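Home Topics Materials Making Things Glossary For Teachers

Why is so much stuff white?
Materials for ages 9 to 12 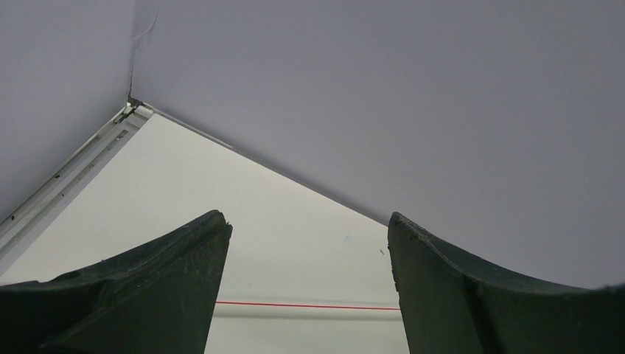

Look at the inside of a fridge, the back of a whiteboard or the front of a cupboard door. Many flat panels in homes and schools are white. A panel is a flat piece of material that is wide and long but thin. This page explains what makes a panel look white, why white surfaces show marks so easily, and how to compare marks fairly.

What white means

Daylight is a mixture of colours. When it lands on a surface, some of the colours are soaked up (absorbed) and the rest bounce off (are reflected). A red surface reflects mostly red light and absorbs most of the others. A white surface reflects nearly all the colours by similar amounts, and your eye reads the mixture as white.

A mirror also reflects nearly all the light, but it does not look white. A mirror sends each ray off in one direction. A white surface scatters it in every direction. This is called diffuse reflection.

Where the white comes from

Most white paints and plastics contain a fine powder called titanium dioxide. The grains are far smaller than a grain of salt. Light bends each time it enters or leaves a grain, and after many bends it comes back out of the surface. A powder added to give colour is called a pigment.

Off-white

Few panels are perfectly white. If a little more blue light is absorbed than red or yellow, the panel looks slightly creamy. People call this a warm white. The lamp in the room matters too. Move a sheet of printer paper from a window to a yellowish lamp and compare the two.

Specks, smudges and lines

A mark is seen by contrast, the difference in brightness or colour between the mark and what is around it. A dark speck on white has high contrast, so it can be noticed even when it is tiny. A faint smudge has low contrast and a soft edge, and is harder to find. A thin red line is easy to see on white. The same line on a red surface would almost disappear.

Test it yourself

You need: white card, grey card, black card, a soft pencil, a red pen, a tape measure.

1. Draw a dot 1 mm wide on each card with the pencil.
2. Rule a thin red line under each dot.
3. Stand the white card against a wall. Walk backwards until you can no longer see the dot. Measure the distance.
4. Repeat with the grey card and the black card.
5. Do the same for the red lines.

Seo-ah Ma's class at Kimoncombe tried this in July. On white card the dot was lost at 565 cm. On grey it was lost much sooner. Jae-in Noh found that tilting the black card made the pencil dot shine, so keep the cards upright and use the same lamp for all of them.

Words to know

Absorb: to take in light.
Contrast: the difference between a thing and its background.
Diffuse: spread out in many directions.
Pigment: a powder that gives colour.

Related pages
Why shadows have soft edges
What is plastic made of?
Matt and shiny surfaces
How rulers are marked
Mixing paint and mixing light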